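Newsletter > Spring Issues > Equipment Corner

Planning the next gripper order, and a few things we learned from the last one

May 21, 2018
By Dindo Belmonte

It's budget season again at Comora, and I have the spreadsheet open in one window and a cup of tea going cold next to it, so please forgive me if this month's column wanders a bit.

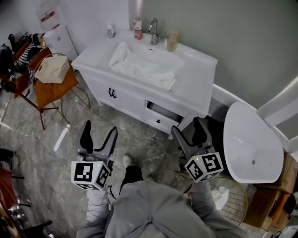
Prasert Khunthong wrote in after the March issue to ask why we keep talking about hand-held grippers when what the home project wants in the end is a robot, and whether the money wouldn't be better saved up and put toward a second arm. He added that he had sat through enough budget meetings to know that small purchases have a way of eating the big one.

It's a fair question, Prasert, and thank you for putting it so kindly! I have gone back and forth on it myself. The short version is that a person with a gripper in each hand can walk into a bathroom or a bedroom and get going the same morning, and an arm on a stand can't. Our one arm has been a faithful friend, but moving it means the van, two strong people and most of a day, and then somebody has to bolt the thing down and set it up again. When the job is to record how people pick up towels, open drawers and put things back in cupboards, in real-sized rooms with a tub on one side and furniture on the other, the hand-held pairs get us through far more of it for the money.

That said, I don't want anyone to think the hand-held route is cheap. I thought so last year, and my first budget showed it. I put down the price of the grippers, added a little for shipping, and felt very pleased with myself until the first month of real use. Let me go through what I left out, in case you are drawing up a list of your own.

First, fingertips. They wear, and the soft ones wear faster than you'd believe if your people are working with drawers and cabinet handles all day. I had bought one spare set for each pair. We went through those before the end of the first month and then waited on the mail, with two very patient people sitting around drinking coffee. This year there is a separate line for tips, and Chalerm Limsakul has talked me into buying them by the box. A box of tips costs less than a day of waiting, as he has told me several times now.

Second, the printed marker cubes. The cube itself costs next to nothing, and I mean that, but the print has to stay clean and flat or the tracking starts to wander. Bathrooms are hard on printed paper, as you can imagine. We switched from paper labels to a print on hard plastic, and I would ask any supplier about this before you order. Drandeo, who made our first set, will sell the cubes by themselves. Sindby will only sell them with the whole gripper, which I found out after I had already written their name into the plan in ink.

Third, and I am a little embarrassed by this one, cables and batteries. Every time we set up in a new room somebody needs a longer cable, and every time we have a longer cable somebody has to mind it on the floor. I have put money aside for tape and cable covers this year. Declan Parsons would like us to go fully to battery packs and I would like that too, but the packs Yordanov quoted us come with a wait of 14 weeks, and the summer recordings will be half over by then. So we are ordering them now for the fall and buying covers for the summer, and I am trying not to mind paying for both.

Fourth is the room. We don't charge the rooms to the equipment budget and so for a long time I didn't think of them as part of it. But a practice room needs things in it. You want towels, bottles, baskets, bins, stools, a chair with clothes on it, all the ordinary clutter that people have at home, and you want to be able to swap it so that it isn't the same towel in the same place all week long. I gave this line $1,000 for the year. Zbigniew Kołodziej looked at it and laughed (nicely), and said he could furnish a practice bathroom from secondhand shops for half of that and have enough left over to do a bedroom. He has been given the job, so we shall see!

Now, about how many pairs to buy. We have nine people trained at the moment and five pairs of grippers, and on paper that works, with people taking turns. In practice one pair is nearly always on the bench having something tightened or a tip changed, and then the whole week's plan slides. What I have asked for is three more pairs, two to use and one to sit in the cupboard and be left alone. I know how a spare looks on a budget sheet. It looks like the first thing to cut. I'd ask whoever reads this with a red pen in hand to look at last winter's calendar first, where I have marked every day we lost to a loose screw.

There's also the question of whether to buy all three from the same maker. I was all for it, on the grounds that one kind of fingertip and one kind of charger is easier on everybody. Chalerm is less sure. He points out that the Sindby pair is lighter, and that the people who have tried it come back with less to say about their wrists at the end of a long session. Wrists matter to me a good deal more than matching chargers do. We have borrowed a Sindby pair for the rest of the month, and I would be very glad if everyone who is trained would take it out at least once, open some drawers with it, fold a towel or two, and then tell me what you thought. A note on the bench is fine. So is stopping me in the hall.

As for the second arm, Prasert, it hasn't gone away. It's on next year's sheet, and the reason it isn't on this year's is mostly that I couldn't tell anyone with a straight face what it should be able to do. How far does it have to reach over a bathtub? Does it need to get down to the lowest drawer? How wide does the hand need to open? I'd like the recordings from this summer to help us answer that before we go shopping. It would be a sad thing to spend the money and then find that the arm we picked doesn't fit between the tub and the vanity.

One more small thing and then I'll let you go. The full wish list stands at 31 lines this morning, and it will have to get shorter before it goes upstairs. If you put something on it and you've since found you can do without, please cross it off yourself, with your initials next to it, and I'll think of you fondly. If you've been meaning to add something and haven't, you still can, but give me the supplier, the price with shipping and how long they say it takes to arrive. A line that only says "better tape" (you know who you are) is very hard for me to defend.

The list is on the clipboard by the storage room door, and there's a pen on a string, or there was when I last walked by. Quotes from Drandeo and Yordanov are in the folder under it if you want to compare the tip prices for yourself. The Sindby quote should be in next week, and I'll put it with the others as soon as I have it.

Contact the newsletter desk | © 2018 Comora | Back to top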